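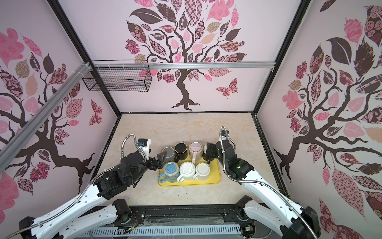
By the Vistitz maintenance desk | Opinion | June

Every cell gets a checklist, and ours runs to 41 lines. Line 15 says "inspect cables." It has been initialed 95 times in the same blue pen, which tells you plenty about the pen.

I would trade the other 40 lines for one person with a flashlight who is willing to be bored. Plorkeo sells a dashboard that will do the worrying for you. I have seen the dashboard. It was green. 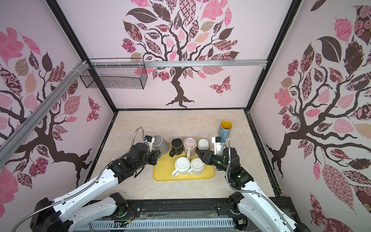

Cables wear out where they bend, and wrists bend all day. On our cell a braided line loops up off the left wrist and drops behind the gripper, so the spot I most want to see is the one facing away from me. Walk behind it. Move the joint by hand, power off, and feel for the stiff place — your fingers will find it before the software does. Then write down what you felt, in words, and leave the box blank until you have.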